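February, just gone ten at night

Feet up, tea going cold, and I want to get this down before it goes fuzzy. We went to the open day at Haltitz! I'd been on the list for ages and had more or less given up, then Aoife Quinlan rang and said there were two places going and did I want one, and I said yes before she'd finished the sentence.

Getting there was a faff. The 22 bus doesn't go past the roundabout any more, so we walked the last bit along the dual carriageway with lorries going by and Aoife telling me about her sister's extension. I had the wrong shoes on. I always have the wrong shoes on.

They gave us stickers with our names on at the door (mine said Gelley, which is the name of my firm, so I was Gelley all day and stopped correcting people after a bit). Then a welcome from Ciarán Fitzgerald, who runs the place and talks very fast. He said they'd recorded 271 sessions since they moved in, and that what they're after is ordinary housework done by ordinary hands, over and over, so that a robot can learn from it. I'd pictured rows of metal arms whizzing about. Mostly it was people doing chores with grippers, very slowly and with tremendous concentration. I loved it.

You wouldn't believe how many cables there are. I spent half the morning looking at my feet. 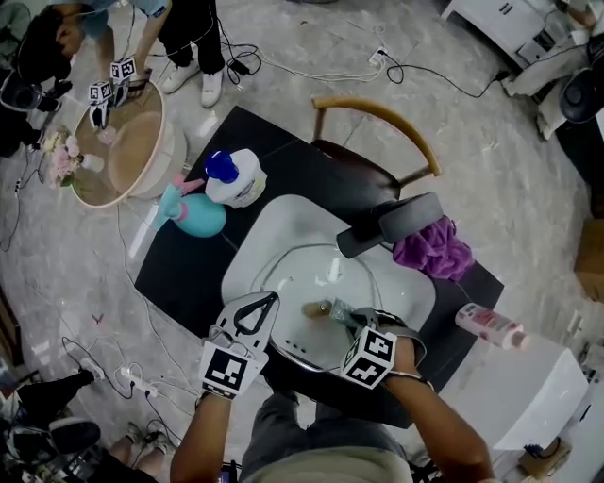
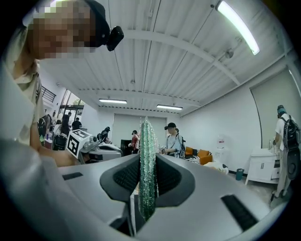

Decha Duangkaew took our group and he was lovely, no question too daft. I asked why everything had those little black-and-white squares stuck on it and he said the cameras look for them, so the computer can work out where each hand is and which way it's turned. Then Aoife asked what happens if you cover one up with your sleeve, and he said that's a morning's work in the bin, so roll your sleeves up. She went quite pink because hers were down past her knuckles.

We did get a go. Ye-rin Baek set me up with a pair of grippers and a practice tray and told me to move three pegs from one side to the other. Three pegs! I thought, well, I've been pegging out washing for most of my life. My first one pinged off under a radiator. The second I squeezed so hard it turned sideways and stuck there. You get no feeling in your fingertips at all, that's what threw me, you have to do the whole thing by eye, and my eyes aren't what they were. The third went in all right and I made far too much noise about it. Aoife did hers in one go and was unbearable until lunch.

Lunch was sandwiches and a sort of lentil thing. I sat by a chap called Fedir Koval who used to mend lifts and now does recording shifts four mornings a week. He says the hard part is doing it naturally. The minute you know you're being recorded you start washing a cup like somebody in an advert, and then it's no use to them. He practises at home with salad tongs. His wife has asked him to stop.

In the afternoon there was a talk about a project called Bondilel, which I only half followed. Lots of graphs. The gist, I think, is that they want one robot that can manage in any kitchen, when at the moment it gets used to one and goes to pieces in the next – and I did feel for it there, I'm exactly the same at my brother's. Somebody at the back wanted to know when he could buy one and Ciarán said not to cancel the cleaner. A woman by me asked about people's jobs, and I don't think she got much of an answer. I'd have liked to hear more about that. I kept thinking about Mum and how a thing that could just get the lid off a jar would have been worth having, those last few years, never mind the rest of it.

Home by half six, blister on the left heel. Aoife wants us both to put our names down for the recording shifts. I said I'd think about it, but I've already looked in the drawer and we do own salad tongs.

Must ring about the boiler tomorrow. And find out where the 22 goes now.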